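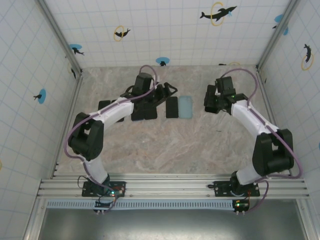 *By Mackenzie Carrier, for the Dramham members' newsletter*

# Old phones and cases: please sort before you bring

In December we opened again the collection of used phones and cases at the Villalobos reading room. The first boxes are already in, and I want to thank everybody who looked into their drawers at home. We also learned some things about how to sort them, and I would like to share these before the second part of the collection begins.

The biggest difficulty is the color. Almost everything that people bring is black. A black case next to another black case next to a black phone is hard to tell apart, especially in the evening when the lamp is behind you. When I lay them in a row on the marble-patterned surface, the light blue one is the only one I can find at once. For all the others I have to look at the back.

So we look at the camera opening first. This is the best sign we have found. Some cases have a square cutout, some have a rounded one with two circles, and on others you see only a flat side. Lay your cases with the back up and compare the cutouts – you don't need to know the name of the model for this. If two cutouts look the same, put the cases together and we will check the size later. 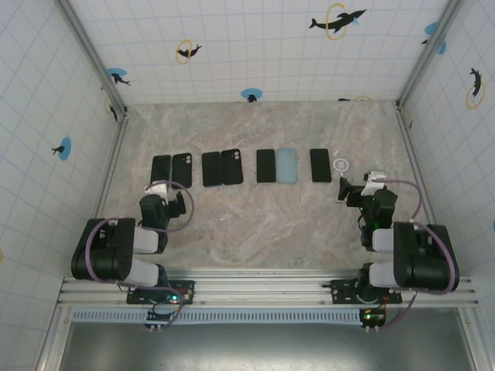 The size should be checked with a real phone when this is possible. A case that is a little too big looks correct when it is empty, and only when you press the corners do you feel that the phone moves inside. Please don't push a phone into a case that is too small. I did this last year with my own phone, and I needed a long time to get it out again.

Leave some space between the pieces when you lay them out. If they are in one pile, the small things disappear between them. Rings, for example, and also the little tools for opening the card tray. We keep rings in a separate envelope, because they do not always belong to the case they arrived with.

Phones need more attention than cases. Before you bring one, please:

- remove your SIM card and your memory card
- sign out of all your accounts and erase the phone
- wipe the screen and the back with a soft cloth
- put a paper note with it if the battery doesn't hold

We can't accept a phone with a swollen battery. Please ask your town's recycling point about it, and do not send it by mail.
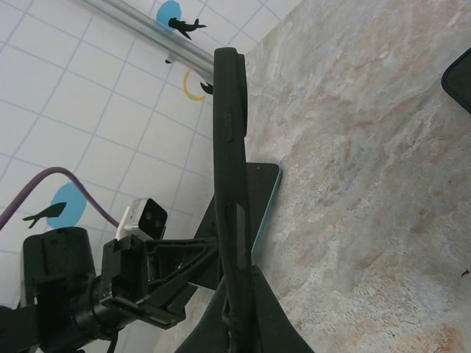 ## Where and when

The reading room takes phones and cases until 5 in the afternoon. Go in by the side door on Zurkis Street and ask at the desk for shelf 436. If nobody is at the desk, please come back later and do not leave a bag on the floor.

Please write "phone" or "case" on the bag. If a phone is inside its case, take it out first. I know it feels safer to leave them together, but then we must open every case to see what is there, and some of the dark phones look very much like an empty case when they lie face down.
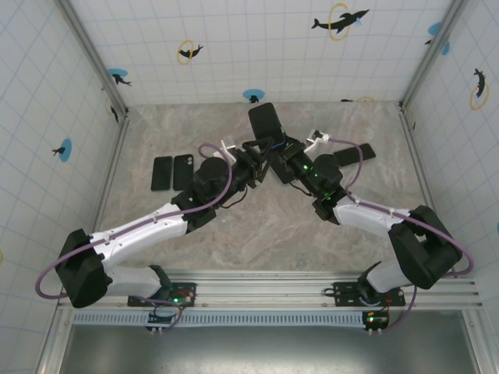
For the next part we would be happy to receive more cases in light colors. The Brukorow school has asked for them, so that each child can recognize the right phone on a shared table. Black ones are still welcome, of course, and a small sticker on the back helps a lot.

Questions can go to me at the office, extension 3931. I am there in the mornings.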